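Brasthorpe Songwriters list
Re: the songbook, where we are, please read to the end
December 14, 2018
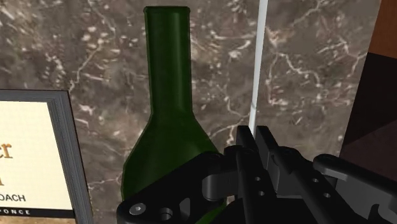

Green bottle, marble behind.

Hi all

Quick one before I go and catch the bus, sorry for typos, will answer anything sensible tonight.

The book. Proofs are back from Rola and they look good. Mostly. 31 songs, all in the order we agreed, lyrics on the left page and the tune on the right, except for the four long ones where it was never going to fit. Those run over. You have to turn the page in the middle of a verse on one of them and I have asked if they can shift it, they said probably.

Several of you have written to me off list with the same sort of question so I'm going to answer the one that put it best. Name taken off as they asked.

> I've had a look at the PDF and I'm a bit confused about
> what we're actually signing. It says the writer "grants
> the right to publish in this edition and any later one".
> Does that mean if you do a second book in five years my
> song is in it whether I like it or not? Also my chords
> have been changed in the second verse. I wrote an A minor
> and it's come out as plain A, which makes it sound like a
> completely different song (a jolly one). And are we still
> doing the launch in January or has that moved again? I
> have to ask for the evening off and they want notice.
> Last thing, is it too late to change my title.

Right. In order.

The rights bit. No, it doesn't mean that, but I can see why you read it that way and so did two others. "Any later one" was meant to cover a reprint with the mistakes fixed. It was not meant to cover a new book. I've asked for it to say "this edition and any corrected reprint of it" and the new form is going round tomorrow. If you've signed the old one, bin it, sign the new one. You keep your song. You can record it, sell it, put it in somebody else's book, play it at weddings, all that. We only get to print it.

If you wrote with somebody else then BOTH of you sign. I have three songs with two writers on the page and one signature on the form. You know who you are. If your co-writer has moved away an email from them is fine, as long as it names the song and says yes.

Anyone who set somebody else's poem to music: I need to know whose poem and when they died. There are two of these and one is fine. The other one I can't find anything on and if we can't sort it by the new year it has to come out, which would be a shame as it's one of the best in there.

The chords. Yes. Sorry. That wasn't Rola, it was me. I ran the whole lot through Pulex to get the chord names sitting over the right words and it seems to drop the small m when there's a line break straight after it. So any minor chord at the end of a line, check it. Check all of them please, with an instrument in your hands, don't just read it. I found nine on my own pages and I'd already passed them twice.

Send corrections like this: page, line, what it says, what it should say. One email per song. Please don't send me a marked up photo of the page, I had four of those last time and could not read one. And please don't rewrite the second verse while you're there. I know the temptation. I did it myself and then had to put it back becuase the new line didn't scan.

Titles. Yes you can still change it, up until corrections close. But it has to change in the contents and the index as well so tell me clearly, old title then new title. We also have two songs called "Going Home". I'm not going to make anybody change it. If one of you fancied it though.

Print run. We said 200 and it's staying at 200. Somebody asked about going up to 335, which is where the next price break is, and I did look at it. It's cheaper per copy but it's more money up front and we would have boxes of the things in my hall until I die. If they all go we reprint, and see above, the form now covers that.

Every writer gets 2 free copies. That's per writer, so the co-written ones get two each. After that you buy them at cost like everybody else on the list. Tell me how many when you send the form back, it saves me a second round of emails.

Launch. Still January, still upstairs at the Solanki. Date is the one in the last message, hasn't moved, ask for your evening off. Short sets, one song each, and it has to be the one in the book. No long introductions please. If the song needs a story first, tell us after. There is a piano up there and it is nearly in tune. Bring your own leads. If you don't want to sing yours, ask someone on here to do it for you, plenty of people would be glad to and a song often comes across better in a different voice anyway. I'm having mine sung by somebody with a top F.

Running order I'll do once I know who is coming. Tell me if you need to be on early.

Also still wanted:
- a short line about yourself, 30 words max, from everyone who hasn't (most of you)
- someone to read the index against the pages
- a decent music stand, mine has gone at the knee

Corrections by the end of next week, forms by the same. After that it goes to print as it stands, A major and all.

Bus. Have to run. Reply to me and not the whole list unless it's something everyone needs

(list owner, Brasthorpe Songwriters)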